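Search this site
Home repair, kitchen and storage

Cup marks on a brown paper table cover, and will a slatted rack fix it?
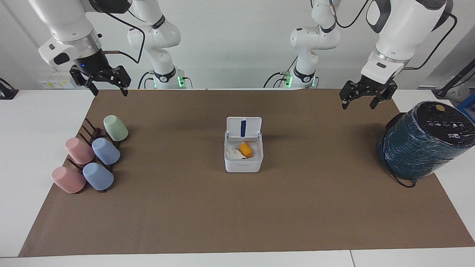

Ismael Meireles: Cups should not go rim down on flat paper at all, rack or no rack. Paper wicks. Whatever runs off the inside wall collects at the rim, the paper takes it up, and it stays in contact with the plastic until both dry out. Get them up on slats before you spend money on anything else.

Posted by Wernetti, 2021-12-21

I keep a white table covered with a sheet of brown paper because the tabletop marks easily. Plastic cups get washed at the sink, shaken once and put on the table. Until last month they stood rim down directly on the paper. I now use a dark brown wooden rack with slats and upright dividers. The cups are the pastel kind with a matte surface and a slight taper.

There are three problems.

First, the paper under the old cup positions has rings and has cockled. It does not lie flat again after drying.

Second, the cups in the rack will not stay upright on the slats. The taper lets them roll against the dividers and some come to rest at a tilt. I can't tell if a tilted cup drains better or worse than one that is level.

Third, I do not know if the finish on the rack is meant for standing water. There was no leaflet. The underside has no feet, so the bottom rails sit on the paper.

I would like to keep the paper if possible. It comes on a roll, 1,000 mm wide, and I have most of the roll left.

Share (5)

Cleller

Tilted is better, within limits. A cup that sits level on two slats can still seal part of its rim against the wood, and the air inside stays humid. With a tilt, one side of the rim is lifted and air gets in. What you want to avoid is a tilt so large that the low side of the cup becomes a gutter. If you look into the cup an hour later and there is a line of water along the wall, the tilt is too large. If the inside is evenly damp or dry, leave it alone.

Tapered cups always wander in a rack with straight dividers. The dividers are spaced for the wide end. Load the rack from the back row forward and leave a gap between neighbors. Cups that touch along the side hold a film of water between them and that spot dries last.

For the paper, change the order of the layers. Put a thin tray or a piece of silicone mat on top of the paper, under the rack only, and leave the rest of the sheet bare. The tray needs a lip. The drips stay in it and you empty it once a day. Cockled paper can't be brought back. The fibers swell across the grain and set that way. Cut that section off and pull fresh paper from the roll.

Do not put the tray under the paper. I have seen this suggested here and it protects the table while doing nothing for your rings.

Share (20)

Brito

just use a towel

Share (0)

Ismael Meireles

To add to my first reply, on the rack itself.

Without a leaflet, test the finish. Put one drop of water on the underside of a rail and wait five minutes. If the drop stands up and wipes off clean, there is a film finish such as varnish and the rack will tolerate drips. If the wood darkens under the drop, it is oiled or bare. An oiled rack is usable but wants a fresh coat of food-safe mineral oil when it starts to look dull. I did mine in April and it has not needed another.

Check the joints before the faces. End grain takes up far more water than the sides of a rail, and the joints between slats and dividers are where a dark rack will hide mold. Tip it up and look at it under a lamp.

The missing feet matter more than the finish. Rails flat on damp paper stay damp on the bottom face and dry on the top face, and thin slats will cup over a season. Stick a small rubber bumper under each corner, the clear type sold for cabinet doors. A clearance of 5 mm is enough for air to pass. They also fit inside the tray Cleller describes, so you can do both.

If the cups still smell after a night on the rack, the water is not the cause. Matte plastic holds detergent residue more than glossy plastic does. Use less soap and rinse hotter, within whatever limit is marked on the base of the cup.

Share (12)

Wernetti

The drop stood up, so it has a film finish. Bumpers ordered. I cut off the ringed section of paper and put a lipped tray under the rack. I will leave the tilted cups as they are.

Viewed 1,354 times
3 comments hidden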